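물병 자리를 정하는 일

6월 내내 미루고 미루던 물병 정리를 드디어 했어요. 별것 아닌 일 같은데 왜 그렇게 손이 안 가던지요. 저는 생수를 한 번에 20병씩 사다 두는 편인데, 이게 현관에 좀 있고 책상 밑에 좀 있고, 나머지는 베란다 구석에서 먼지를 쓰고 있었거든요. 목이 말라서 찾으면 꼭 손 닿는 데에는 빈 병만 있고요.

지난주에 Omolara Anozie 언니가 놀러 와서 물 한 잔 달라는데 제가 집 안을 한 바퀴 도는 걸 보고 한참을 웃더라고요. 언니네는 마실 물을 한자리에만 세워 둔대요. 그 말이 계속 생각나서, 저녁 먹고 설거지도 미뤄 둔 채 병부터 옮기기 시작했습니다. (설거지는 결국 밤 11시에 했어요...)

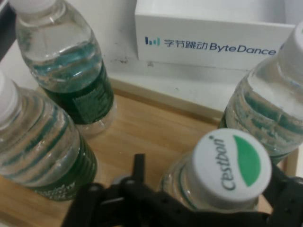
밝은 나무색 위에 옹기종기 모인 물병들. 뚜껑에 Cestbon 글씨와 초록 잎 무늬가 있어요.

흰 벽 쪽으로 바짝 모아 세우니 생각보다 자리를 안 차지해서 좋았어요. 처음에는 바구니에 담아 볼까, 눕혀서 쌓아 볼까 고민도 했는데 눕히면 자꾸 굴러다녀서 그냥 세우기로 했어요. 투명한 병에 초록빛이 살짝 도는 것도 은근히 예뻐서 괜히 한 번씩 쳐다보게 되네요. 뒤에 기대어 둔 ByteDance 로고 찍힌 흰 상자는 안에 뭘 넣을지 아직 못 정했어요. 케이블을 넣자니 좀 아깝고, 약을 넣자니 또 자주 꺼내야 하고.

남은 병은 베란다에서 싱크대 아래로 옮겼고, 마시는 만큼만 하나씩 꺼내 채우기로 저 자신과 약속했어요. 얼마나 갈지는 모르겠지만요! 다음에는 컵 선반을 손볼 생각인데, 짝 안 맞는 머그가 워낙 많아서 주말 하루는 꼬박 걸릴 것 같아요. 혹시 머그 잘 정리하시는 분 계시면 댓글로 방법 좀 알려 주세요.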